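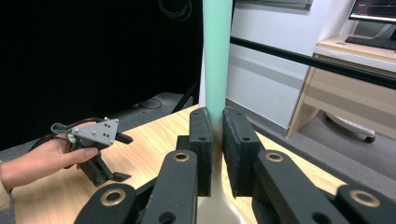 The Case for the Plain Cylinder

Most household containers are now sold on the strength of their lids, handles and spouts. The body of the container, the part that holds the contents, gets little attention from the maker or the buyer. I think this is backwards, and that a tall cylinder with straight sides remains the best general shape for anything that has to be picked up, put down and stored on a table many times a day.

Start with grip. A straight cylinder presents the same width at every height and from every direction. The hand closes to one opening and stays there. A tapered body changes width along its length, so a grip set slightly too high or too low tends to slide toward the narrow end. A square body offers two good orientations and a range of poor ones, and the user has to look before reaching.

Storage is the usual objection. Round bodies waste space in a square cabinet, and the arithmetic is not in dispute: cylinders packed in a square grid leave a little over a fifth of the shelf uncovered. What the arithmetic omits is finger room. The gaps between round bodies are where the fingers go. In my own kitchen in Nisstead I replaced 12 square canisters with round ones on the same shelf and lost 2 places. I have not missed them.

Height is a fairer complaint. A vessel 305 mm tall on a narrow base will tip if it is struck near the top, and no surface finish will change that. The remedy is mass at the bottom, or a wider base. Océane Robichaud, who reviewed storage ware for the Puvel newsletter last December, argued that anything above 20 cm should have a flared foot. I disagree. A flare catches on its neighbors and collects crumbs in the angle — a thicker floor does the same work without the ledge.

Color deserves a brief note. A pale base shows grime sooner than a dark one, and I count this in its favor. Grime that is visible gets wiped. Sostport sells its tall canisters in black only, and mine had a sticky ring at the foot for weeks before I felt it.

Seneviratne has gone the other way with a molded waist on its newer line, described as ergonomic. The waist fits one hand size at one height. Larger hands overlap it, smaller hands do not reach around it, and a bottle brush passes over the inside of the curve without cleaning it. The older straight model is still in the catalog, two pages further back.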